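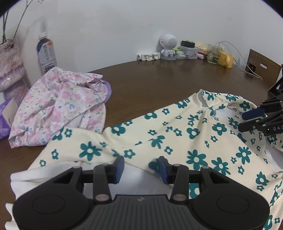
Clothes folding: where we are up to

The clothes folding set at Pondside reached 958 recorded examples this week. The target for this stage was set back in August and has been changed twice, so it is good to have a number we can stop arguing over. Recording continues on weekday mornings until the end of the month, and then the Stallar room goes back to kitchen tasks.

For anyone who has joined since the last newsletter, each example is one person doing one short job with a pair of hand-held grippers. The camera on the gripper records what the hand is doing and where it goes. The learning system is trained on those recordings, and the people at Cemau then run it on their arms to see what it has picked up. We do the first part only. We don't have arms at Pondside and there is no plan to get any.

Folding is slower than the jobs we did over summer. A cup is the same shape every time you reach for it. A blouse with a gathered neck is a different shape every time you put it down, and the inside shows as often as the outside. Printed fabric has been useful, as the two sides are easy to tell apart when the inside is plain. We have plenty of florals now. We are short of dark plain shirts, anything with a collar, and children's trousers. If you have some you don't need back, leave them in the tub by the Stallar room door. Clean, please, and empty the pockets.

A few changes to how we record.

Start with the garment crumpled or spread, and vary it. Too many of the early examples began with the item already laid out square to the table, and 72 of those have been set aside. They may be used later for testing.

Keep both grippers in view of each other where you can. When one hand goes wide, the other camera loses it, and the examples from that part of the job are harder to line up afterwards. On the curved table this means standing closer to the middle than feels natural.

Leave the household things along the back of the table. Several people have been tidying them away before a session. They are meant to be there, and they get changed over every Friday. Bottles, mugs, packets and boxes are all fine. Please don't add anything with a name or address on it.

Don't fix a bad fold by starting again. If a sleeve slips out, pick it up and carry on. The system needs to see recoveries, and so far only 23 examples have one that is clearly labelled. If you drop the garment on the floor, stop the recording and mark it as dropped.

Check the finger pads before you start. A pad that has worked loose will still pick up a towel but will drag on thin cotton. Spares are in the top drawer, with the small screwdriver. Write the swap in the book so the calibration can be redone before the next person begins.

The labelling backlog is down to two days. Most of that is thanks to the new form in Nazarenko, which fills in the garment type from the session sheet – you no longer have to choose it from the long list each time. It still gets nightwear wrong and puts it under dresses. Correct it by hand for now.

We have had the first results back from Cemau on towels and pillowcases. Towels went well. Pillowcases were mixed, mostly at the open end, where the gripper took one layer when it should have taken both. We will record another batch with that in mind, and the instructions for it will be pinned up beside the session sheet.

There are free places in the early slot on most mornings. Put your initials on the sheet if you want one. New people need to do the half-hour practice first, and that can be done on any afternoon when the room is open.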